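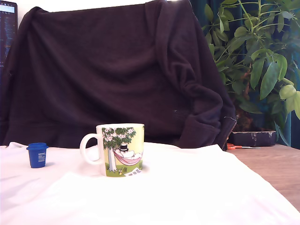 Notes from the Vikier open day, Jul 12, 2024. Short thread, mostly on the handling demos. I went for the household objects bench and stayed for most of the afternoon.

Their current problem is picking small rigid things off soft surfaces. A mug on a hard table is easy. Put a cloth under it and the height estimate drifts with every fold.

Farhad Daneshvar ran the session. His planner, Naseri, treats the cloth as a surface that will move and replans the last 5 cm of the approach. The first part of the path is fixed.

Handles are handled separately. Naseri picks a side grasp or a rim grasp before the arm moves and does not switch halfway. I asked why. Switching cost them more failed picks than a poor first choice did.

White on white came up too. Pale rims against pale fabric give weak depth edges, so they lean on the shadow at the base. Dark knitwear is the opposite case – the depth camera returns holes.

I watched 22 picks. Two failed, both on the same short container with an overhanging lid. The fingers closed on the lid and slid up. Farhad logged both and left the settings alone.

Gripper pads are from Federo, the softer grade. They wear quickly. He changes them after more than two weeks of daily runs, earlier if the edges start to round.

Not shown: scissors, zippers, anything that hooks on fabric. Those are planned for the next open day in February.

Zevby had the next bench with a bin sorter. Queue was too long, so no notes on that one.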